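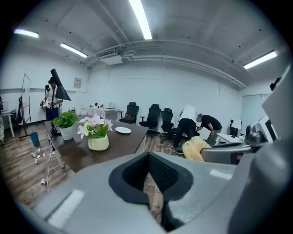 Marix bringt Mailbox zum Lesen aufs Smartphone

Husimholm, Dezember 2020. Sprachnachrichten abhören, vorspulen, nochmal abhören, Nummer mitschreiben: fällt ab sofort weg. Die neue Version der App Marix Mailbox wandelt Nachrichten in Text um und zeigt sie als Liste an. Verfügbar für alle Vertragskunden von Saragih Mobil, Prepaid folgt.

Entwickelt wurde die Umwandlung am Standort Trevudham. Im Test seit Juli, mit 137 Kunden und mehr als 3000 Nachrichten. Größte Baustelle laut Projektteam: Dialekt und schlechter Empfang. Beides inzwischen besser, bei starkem Wind am Telefon bleiben Lücken im Text. Unsichere Wörter sind grau hinterlegt und lassen sich einzeln antippen und anhören.

„Die meisten wollen wissen: Wer wars, was will er, muss ich jetzt zurückrufen", sagt Produktleiterin Saranya Lobo. „Das sieht man jetzt in der Liste. Auch in der Besprechung, ohne das Handy ans Ohr zu halten."

Einrichtung
App aktualisieren, Mailbox öffnen, Einstellungen > Nachrichten als Text. Einmal der Verarbeitung zustimmen, fertig. Bereits vorhandene Nachrichten werden nicht nachträglich umgewandelt. Wer die klassische Mailbox weiter nutzen möchte, ändert nichts, die Kurzwahl bleibt wie gehabt.

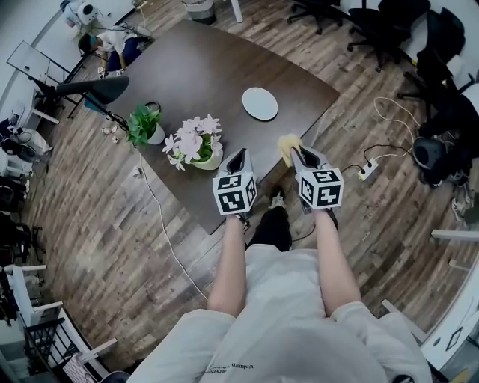
Topfpflanzen und weißer Teller auf dem Holztisch.

Sprachen und Preise
Zum Start Deutsch, Englisch und Polnisch. Die Sprache wird automatisch erkannt, kann aber pro Kontakt fest eingestelt werden. In den Tarifen M und L ohne Aufpreis. Im Tarif S 3 Monate kostenlos, danach nur nach ausdrücklicher Buchung, keine automatische Verlängerung.

Datenschutz
Audiodatein werden nach der Umwandlung nicht auf den Servern von Marix behalten. Der Text liegt auf dem Gerät und kann dort gelöscht werden, einzeln oder komplett. „Ohne Zustimmung passiert gar nichts, dann bleibt es bei der normalen Mailbox", so Miłosz Witkowska, zuständig für Datenschutz.

Geplant: Weiterleitung der Texte per E-Mail und eine Suche über alle Nachrichten. Termin noch offen.

Pressekontakt
Nikola Wysocka
Marix, Kommunikation, Husimholm
Bildmaterial und Interviewanfragen bitte schriftlich. Abdruck frei, Beleg erbeten.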